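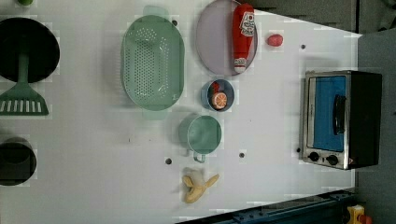
Can a robot clear the table yet? Ask again in January

Every few months a reader forwards us a video of a robot making breakfast and asks whether it's time to start saving. We've had a pile of them this spring, most to do with the Skuvar, a two-armed kitchen helper that its makers say will be in homes "soon". So for this issue we went looking for an answer that didn't come with background music.

The short version is no, and I wouldn't hold off replacing your dishwasher.

The longer version starts with what these machines are practising on. A typical kitchen test is a white table with a few pieces of cookware, a plate, some food and a toaster oven at one end. The robot is told to put the orange in the bowl, or move the ketchup off the plate, or open the oven door. These are fair things to ask. They're also a long way from a Tuesday night sink, where the pot has rice welded to the bottom and somebody has left a fork inside a glass inside another glass.

Pisis, the company behind the Skuvar, publishes a success rate of 94 per cent. It's a good number and it gets quoted a lot. You have to go to the back pages of their report to see what it covers, and what it covers is single moves: pick up one item, put it down somewhere else. If the item was dropped and the robot got it on a second go, that counted. If a person had to straighten the item up between tries, that counted too.

Now string those moves together, the way a chore does. Clearing up after dinner for four took me more than 150 separate picks and places when I tallied it at home (my family has asked me not to do this again). At six misses in every hundred, that's nine fumbles a night. Some will be a spoon on the floor. Some will be the good plate.

Speed is the other thing the videos tend to hide. Look for the little "4x" in the corner. The group at Nellwood, who to their credit post their runs at normal speed, took 270 seconds to move six things from a table to a rack. I could watch the whole clip only because I had a coffee. My ten-year-old does the same job in under a minute, with complaints.

To be fair, there has been progress, and I don't want to be the bloke who said the microwave would never catch on. Two years ago these arms needed each object in a set spot, and a shadow could throw them off. The better ones now cope with a mug turned the wrong way round, or a colander where the plate used to be. Handles are still trouble. So is anything squashy, and anything see-through, and I haven't found one maker willing to show me a wet glass.

Shop floors are a different story, up to a point. Garcia, the packaging outfit out past the ring road, has had an arm stacking cartons since last winter and seems pleased with it. But the cartons are all one size, they arrive on a belt facing the same way, and there's a cage round the lot to keep people's elbows out. When I asked about mixed orders I was told those are still packed by hand, by the same crew as before, and there are no plans to change it. Your kitchen is all mixed orders.

There's also the question of who cleans the cleaner. The Skuvar's fingers have soft pads, and the manual says to wipe them after contact with food and let them dry before the next job. I read that section twice. It's a washing-up robot that leaves you with washing-up.

If you're still keen, a few things to ask before you hand over a deposit:

Was the video shot in one take, and at what speed?
Was anyone steering it from another room?
What does it do when it drops something?
Does the success rate cover one move or the full chore?
Has it been tried in a kitchen the maker didn't set up?

Pisis says a home trial starts in January and that I can come and watch. I've said yes, on the condition that I bring the dishes. They'll be from a lasagne.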